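Spent most of the arvo redoing the hose bundle on the Clisbridge cell, and my knees know all about it. The old one had been tugging every time the wrist rolled over, so Calum Innes and I pulled the lot off, laid it out on the floor and started again with more slack (60 mm more, if you're keeping score!).

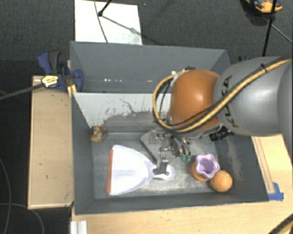
Slack is a funny thing to get right, too much and it snags, too little and you're back where you began. I ended up letting the bundle loop up around the left side of the orange joint cover, with a small black tie further back. I'll check that tie again in May.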